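Chapter 4
Buying the Arm Before You Buy the Arm: Simulation Kits

When I started teaching this course, the chapter on simulation came near the end, after the hardware, after the safety rules, after everybody had already burned through a week of lab time trying to get a gripper to close on a cup. I've moved it up. If you only have the patience for one chapter before you spend real money, I'd like it to be this one!

We'll build the chapter on a single product, the Havholm tabletop kit. I've taught with it since September of my second year, and I know its good points and its bad ones pretty well by now. Havholm sells a simulated arm, a set of furnished rooms to put it in, and a box of household objects you can scatter wherever you like. You pay for a seat, you download the thing, and you can be moving a joint the same evening (I was up until 2 a.m. with mine, but I'm like that).

The kit comes in two versions. The student seat costs $20 a term and gives you the kitchen and study rooms. The full license is $1444 and adds the room editor, the contact tuning panel and the ability to bring in your own objects. For the exercises in this book the student seat is plenty. I'll warn you in the margin whenever something needs the full license, and it only happens twice.

So what do you get when you open it up? A table, an arm, and clutter. I love the clutter. A lot of older packages gave you a gray floor and a colored cube, and students got very good at picking up colored cubes. Then they'd try a bowl and everything fell apart. A bowl has a rim, and the rim is thin, and the inside curves away from your fingers. You have to decide where to grab it before you can even talk about how hard to squeeze.
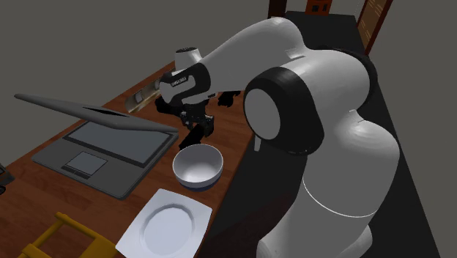

That decision is called grasp selection, and it takes up the first half of the chapter. You'll begin with the gripper pointing straight down, which is the easiest case to think about, and work out which spots on an object two fingers can reach without bumping into something else. Then we'll tilt the wrist and do it over again. Mitra Mazandarani, who wrote most of the exercises with me, likes to have students sketch the approach on paper first. I used to skip that step. I don't anymore.

The second half is about how far you should trust what you see on the screen. Friction is the big one. Havholm's default setting is generous, so a plate that behaves nicely in the simulator may slide right out of a real grip. The tuning panel helps if you have it. If you don't, Section 4.6 shows a slower way to get at the same numbers with a text file and a lot of coffee.

I should say something about the competition too. Irton makes a similar kit with better lighting and a much friendlier manual, and if your work leans on cameras you may well like it more. Cabral is faster on an old laptop but has no furnished rooms at all. I've put a side-by-side comparison in Section 4.8, with the caution that prices and features change quicker than textbooks do.

My main complaint about Havholm is the error messages. "Fault 1025" means the planner couldn't find a path, and "Fault 1808" means it found one and didn't like it. Neither message tells you which joint is the trouble. You'll find my homemade list of faults at the back of the chapter, and please write in it.

Before you go on, install the student seat, open the kitchen room and spend some time just driving the arm by hand. Bump into things. Knock a plate on the floor if you feel like it. Then turn to Section 4.1, where we'll set up the coordinate frames and find out why your left and the arm's left don't match.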